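Shared rules for labeling sim pick-and-place episodes?
Posted by Yvonne Ackroyd, 7th August

Hi all, longtime reader, first time asking. I do tabletop manipulation in simulation with one other person (Fasil, he's on here too) and we're about to hand our episodes over to a second group for checking. The project is called Lilano, and up until now our "standards" have been whatever the two of us agreed on over lunch. I want a proper written set of rules before the handover in September and I'd love to hear what other people do.

Our setup is a Franka arm over a dining table with a bunch of household stuff scattered on it, and the task is to get hold of one named object. In the run I've been going through this weekend the target is the black figurine on the square base, which is a pain because it's skinny and the instruction just says "pick up the statue." 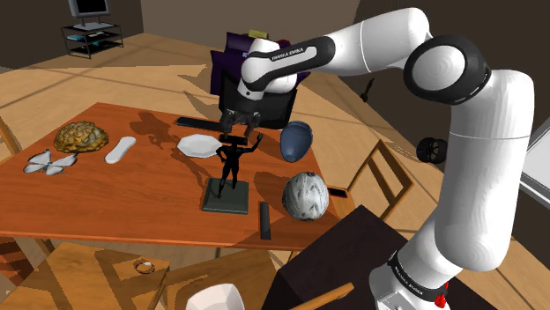
Should the instruction text be frozen before anyone records an episode?
Freeze it, give it a version number, and if the wording has to change, start a new version and leave the old episodes under the old one.

That much Fasil and I have settled. What we keep fighting about is when a grasp counts. He marks it as soon as the fingers are around the object. I want to see it lifted and held. We also don't agree on what to do with a run where the arm bumps something else on the way down. Keep it? Toss it? Keep it with a flag? We have 188 episodes so far and I'd hate to relabel them twice.

Any written guidelines you can share, even ugly ones, would be great!

Demetrio Prieto
Oh boy, I've been in this exact fight. I'm with you on lift and hold. We got burned on a project called Peltier where half the labels meant "fingers closed" and the other half meant "object left the table," and once those were mixed together you couldn't pull them apart without replaying everything. I replayed everything. It took me most of a month and I was not nice to live with.

What I'd do is stop using one success label at all. Log contact, closure, lift and hold as separate events with timestamps, straight out of the simulator state, and let people compute whatever "success" they like afterward. You're in sim, so you have the contacts and the object pose for free. Please don't have a person eyeball it from the camera view. When the gripper is right over something thin, it can be really hard to tell from one view whether the fingers are above it, next to it or already on it. Look at a moment like the one below and try to get two people to write down the same label.

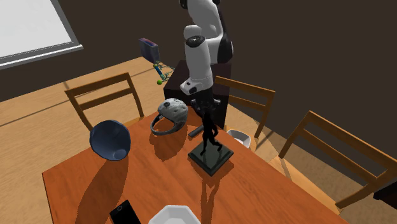

Rules we ended up with

These are copied out of our wiki with the swearing removed.

Every object in the layout gets a fixed ID and a plain name, and the instruction uses the plain name. If your instruction says statue and your object list says figurine, pick one.

Hold means the object stays clear of the table for 2 seconds. We tried shorter and got a lot of lucky flicks.

Bumps are kept and flagged. Record which object got touched and how far it moved. Whoever trains on it can filter.

Save the random seed and the simulator version with each episode, in the same file. We had them in a spreadsheet and the spreadsheet got sorted by one column (yes, just the one).

Failed runs stay in. I feel strongly about this and will argue with anyone.

For your 188, I'd write a script that replays them and relabels from state. If your seeds were saved properly it might be an afternoon of work. If they weren't, well, my sympathies.

Gareth Goodall
Just use whatever format the other group uses. Less work.

Sohail Janjua
Mostly agree with Demetrio, with one disagreement and a couple of additions.

The disagreement is on people looking at video. I'd still have a person review a sample, because state logs miss weird stuff. At Stesodari we pulled 70 episodes for two people to review separately, and a few that the script called clean had the object sunk partway into the tabletop or hanging just off it. The numbers looked fine. Once we'd seen it we added a check for it, but the script alone wouldn't have told us.

Additions: write down who gets to change the rules, and make it one person. And put your edge cases in the document with a screenshot of each, even the dumb ones. Ours has a whole page on objects that tip over during the grasp and get picked up sideways. (We count it, with a flag. Krishnan, the set we inherited, didn't, so those two can't be compared on that task.)

Also, Yvonne, for a thin target on a base, say in the rules whether grabbing it by the base is allowed. Somebody's policy is going to do it.

Yvonne Ackroyd
Thank you both, this is gold. Going with separate events and the 2 second hold, and Fasil has agreed as long as contact gets logged too, so he's happy. I hadn't even thought about the base! Checking our seeds tonight, wish me luck. Sohail, could you post your list of flags if you're allowed to?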